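Bonsu Trunk Organizer Review: Three Months in a Compact Crossover

The cargo area of a compact crossover is a decent size on paper and a nuisance in daily use. Groceries slide, the washer fluid jug tips over, and the jumper cables end up under everything. I have been using the Bonsu folding trunk organizer since June to see if it fixes any of that.

Bonsu sells the organizer in two sizes. I bought the larger one, which is 92 centimeters long when fully opened and has three compartments with two removable dividers. It comes folded flat in a plain box with four tie-down straps and a one-page instruction sheet. The sheet is not much help on the straps, but the rest is easy to figure out. Setup took me 10 minutes, and most of that was finding the cargo hooks in my car.

Fit

My car has a fairly flat load floor with a wheel well on each side. The organizer sits between the wells with a little room to spare. It would be tight in a small hatchback, and owners of those should look at the shorter version. With the rear seats up it leaves enough space behind it for one carry-on suitcase standing on its side.

The straps clip to the factory hooks at the front and rear. The clips are plastic and feel a bit light. One of them popped off in the first week when I pulled the strap too tight. It went back on and has stayed there, but I would have preferred metal at this price. I paid 70 dollars, and Malturo sells a similar organizer with metal clips for slightly less. The Malturo model has only two compartments, though, and its side walls sag when it is empty.

What I keep in it

The left compartment holds the things that never leave the car: jumper cables, a tire gauge, a tow strap, a small first aid kit and a pair of work gloves. The middle one is for fluids and cleaning supplies. The right one stays open for shopping bags. 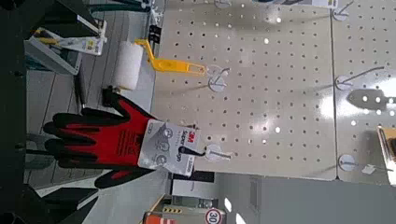
A red and black work glove on a store pegboard.

Any knit glove with a dipped palm will do for roadside jobs. Keep them near the top, where you can reach them before you touch a dirty wheel.

The outside pockets are less useful. There are two mesh ones on the front, and they stretch badly once you put anything heavier than a flashlight in them. I now use one for the ice scraper and leave the other empty.

On the road

My regular trip is from Clalunwood to Flundville, which is mostly highway with a stretch of broken pavement near the end. With the straps on, the organizer does not move at all on the highway. On the rough part it shifts a little to the side and then settles back. Without the straps it slides forward under hard braking, so I would not skip them. The bottom has a rubbery coating that is supposed to grip carpet, and it does grip, just not enough for a full load.

Noise was a pleasant surprise. My old plastic crate rattled against the side trim on every bump. The Bonsu is fabric over stiff board and makes no sound unless something inside it is loose.

Cleaning and wear

I spilled washer fluid in the middle compartment in the second month. The lining is wipeable and the liquid stayed inside, except for a small amount that got through at one of the seams. The carpet under it was damp, so do not count on it as a waterproof tub. Dirt comes off the outside with a stiff brush.

After three months the stitching on the handles is still tight. I have carried it into the house fully loaded 6 times – more than most people will – and there is no sign of tearing. The lid is the weak part. It closes with hook-and-loop strips, and one of these has started to lift at the corner. A drop of fabric glue would take care of it, but I have left it alone to see how far it goes.

Folding it away is simple enough. Pull out the dividers, push the ends in and fasten the side straps. Folded, it goes behind the front seat or stands against the side of the trunk. The dividers do not attach to anything when they are out, and I have already misplaced one in the garage for a week.

Should you buy it?

If your trunk has proper tie-down hooks and you carry the same gear all year, the Bonsu is worth the money. If you only want something to stop grocery bags from falling over, the Malturo costs less and will do that job. Check the length of your load floor with the seats up before you order either one.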